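Acheter le deuxième bras avant le premier budget

Entretien avec la responsable des achats techniques de Rindley

Chez Rindley, l'atelier de câblage a demandé un bras robotisé il y a un peu plus d'un an. La responsable des achats techniques nous reçoit dans une salle de réunion qui sert aussi de stock pour les cartons d'emballage. Elle a préparé deux tableaux, le budget tel qu'il était prévu et le budget tel qu'il est devenu. Les deux ne se ressemblent pas beaucoup.

« On m'a apporté un devis pour le bras et on m'a dit : voilà le prix du projet, raconte-t-elle. J'ai demandé où étaient les pinces, les câbles de rechange, la formation. Il n'y avait rien. Le devis s'arrêtait au bras. »

La première enveloppe était de 2 000 euros, pour un petit modèle de table destiné aux essais. Elle reconnaît que c'était peu, mais la direction ne voulait pas engager davantage sans avoir vu quelque chose fonctionner. Trois fournisseurs ont été consultés. Tzavaras proposait un modèle un peu plus cher avec assistance comprise la première année, Isov un modèle moins cher et des pièces détachées vendues à l'unité. Le troisième n'a jamais répondu à la question sur les délais et a été écarté.

« Nous avons pris Isov, dit-elle. Je ne dis pas que c'était le bon choix pour tout le monde. Chez nous, il y a déjà deux techniciens qui savent démonter un réducteur. L'assistance, on l'aurait payée sans trop s'en servir. »

La simulation d'abord

Le bras devait arriver en juillet. Il est arrivé plus tard, et l'équipe a profité du retard pour travailler en simulation. Le site de Clanby, qui dépend du même groupe, avait déjà une licence du logiciel, et Rindley a pu l'utiliser contre une refacturation interne de 300 euros.

Elle n'était pas favorable à cette dépense au départ. « Pour moi, c'était un jeu vidéo. Ensuite les techniciens m'ont montré leurs essais, et j'ai compris qu'on pouvait décider de la longueur du bras et du type d'outil sans rien acheter. »

Les scènes d'essai restent simples : un bras noir au-dessus d'un tapis de dalles bleues et violettes, une planche grise avec une tige métallique, quelques pièces terminées par un anneau. L'équipe déplace la planche, change l'orientation du poignet et regarde si la pince peut encore se placer au-dessus de la tige.

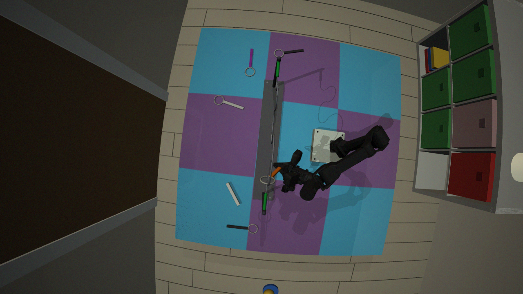 Ce que le devis ne disait pas

La liste des oublis occupe une page entière de son second tableau. Le plus gros poste est celui des outils de préhension. La pince livrée d'origine convenait pour des cubes de démonstration, beaucoup moins pour des tiges fines. Il a fallu en commander une autre, avec une plaque d'adaptation, pour 568 euros port compris.

Viennent ensuite le plan de travail, à refaire parce que l'ancien bougeait quand le bras accélérait, puis une alimentation séparée et un arrêt d'urgence. « L'arrêt d'urgence, personne ne l'avait mis dans la demande. Je l'ai ajouté moi-même à la main sur le bon de commande. »

Elle insiste aussi sur le temps des techniciens, qui n'apparaît presque jamais dans les dossiers qu'elle reçoit. À Rindley, il est maintenant compté en demi-journées et imputé au projet. Certains chefs d'atelier ont protesté - leur dossier paraissait tout à coup beaucoup plus lourd - mais la règle est restée.

Un ou deux bras ?

La question du moment est celle d'un second bras. L'atelier le voudrait pour tenir une pièce pendant que le premier travaille. Les achats n'ont pas encore dit oui.

« Je leur ai demandé de me le montrer en simulation, avec les dimensions de la vraie table. Si les deux bras se gênent une fois sur deux, autant le savoir avant de signer. Et un étau bien placé coûte beaucoup moins cher. »

Elle souhaite aussi que la prochaine demande couvre quatre ans d'utilisation, avec une ligne pour les pièces d'usure et une autre pour la revente ou la mise au rebut. Tzavaras a été recontacté. Leur offre avec assistance est plus intéressante pour deux machines que pour une seule, et l'un des deux techniciens part bientôt à Clanby.

À ceux qui préparent un premier achat, elle conseille de demander au fournisseur une liste de tout ce qui n'est pas dans le carton. « Il y en a qui la donnent tout de suite. Les autres, il faut les relancer, et on apprend déjà quelque chose sur le service après-vente. »

La décision sur le second bras est attendue avec le prochain budget.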